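Drawing Table Check, Before and After Open Studio – my running list with comments

I do this one for the Gandeten room every month, and more often in July when the drop-in drawing crowd gets big. Copy it, change it, ignore the parts that don't fit your room.
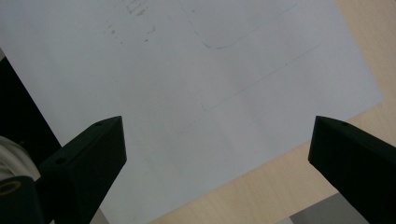
Reklow wrote back that the last version was way too long for a table and some pencils, and asked if I could please put the lighting stuff before the paper stuff, seeing as you can't judge a sheet in bad light anyway. Fair point! I've moved it up. I did not make it shorter, sorry.

LIGHT

Overhead lights all on, no flicker – OK. One tube by the door hums, but it has hummed for as long as I've had a key.

Desk lamps clamped tight – two needed a turn. I give each one a good wiggle, and if the arm drops by itself it goes in the repair bin.

Lamp cords off the floor – NOT OK on my first pass. The long one was running right across the walkway to the sink. I ran it down the back leg and taped it. Please leave it there!

Light on the work – OK, mostly. Very light pencil is hard to see in the evening and people end up with their noses on the paper, then complain about their necks. If you're drawing thin construction lines, grab a lamp and bring it in low from the side.

TABLES

Tops flat, no splinters – OK. I run my palm over the edges (slowly, learned that one already). The pale wood tops are holding up really well, a little sanding on one corner and that was it.

Legs and bolts – one wobbler, second row. Tightened, still a tiny bit wobbly, so it's on the list for next time. Don't put the paper cutter on it.

Knife marks – a few new ones. Cutting mats are on the shelf under the window, folks. There are plenty.

Load – the big table is marked for 539 pounds and I can't imagine how we'd ever get there, but please don't sit on it.

PAPER AND PENCILS

Large sheets stored flat – OK. Nothing hanging out of the rack where it can poke somebody in the face.

Sheets on the floor – none this time, hooray. A big smooth sheet on a hard floor is as good as a banana peel.

Paper edges – I still count these as a hazard. Box of bandages refilled, 96 in there now, and I'd love for it to last past Sunday.

Pencils off the floor – found a few under the heater and one in the doorway. They roll. Use the trays.

Graphite dust – wipe with a damp cloth, don't blow it. I know everybody blows it. Eraser crumbs too, brush them into the can with the soft brush and keep them off your neighbor's drawing.

Sharpeners – screws tight, shavings emptied. The crank one has a sharp burr on the handle, so I wrapped it in tape until I can file it.

Compasses – points capped. Three were missing caps and I used bits of cork, which look silly and work great. If you're doing rounded corners, the plastic curve templates are a lot safer with kids at the table.

SPRAYS AND SOLVENTS

Fixative – locked cabinet, OK. Outside only, on the back step, and wait until the sheet is dry before you bring it in. The Tunura can had a sticky nozzle so I tossed it the proper way.

Rags – lid on the metal can, OK. I emptied it.

EXITS AND EXTRAS

Both doors open all the way – OK after I moved a stack of boards. They had crept over again.

Aisles – wide enough for a stroller or a wheelchair with the stools pushed in. With the stools out, no.

Room limit – 29 people, and the sign is back up by the light switch. It had fallen behind the radiator.

Extinguisher – needle in the green, tag current, pin in.

First aid kit – tweezers are missing. If you borrowed them, no questions asked, just put them back.

STILL OPEN

Wobbly table in the second row.
Burr on the sharpener handle.
Tweezers.
New stools – Chae quoted us $2,975 for the set, so we're going to keep gluing the old ones for now. I sat on every single one and they all held.

Next check is before the evening session, at 5:30. Bring a screwdriver if you have one, mine is stripped.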